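Kiani Hand Gripper, Club Kit

Wirkik / Classroom robotics / Grippers

The one our own club uses. Light gray body, two textured finger pads, you hold it and squeeze and the fingers close. Made for school clubs and student projects, grade 7 and up.

In the box
Gripper body, assembled
Finger pads, 6 pairs
Hex key
Printed build sheet (also as a download, see bottom)

Pads are a wear part. Ours get swapped every couple of months, more before a competition. Replacements sold in packs of 12.

Fitting pads: back the screw off, slide old pad out, new one in with the grid side facing in. Dont overtighten, the screw strips. Check that both pads meet evenly at the tip before you start a session, if one sits proud the small parts slip.

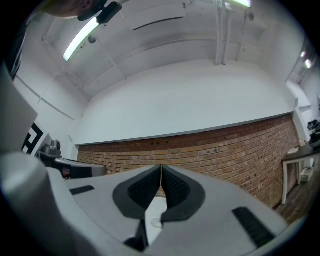 Kiani gripper in hand, pads angled into a V. Brick wall room.

Used by the Timton after-school club, run by Naheed Qureshi and Roscoe Pruitt. Students there do the pick and place task for the Jonance student challenge in May. Areeba Bajwa's team wrote up their pad tests, ask us for the PDF, its worth a read if your parts are small or slick.

Club price: order through the school, one form per club. Put the coach name on it or it sits in the pile. Ships in almost two weeks right now, sorry, pads are the holdup.

Not included: camera mount, cables, carry case. Case is a seperate listing.

Spare screws free with any pad order, just write it in the notes box.

Questions on fit or older bodies: Xiaoqing Kang, parts desk.
Build sheet rev 6, updated Jan 25, 2025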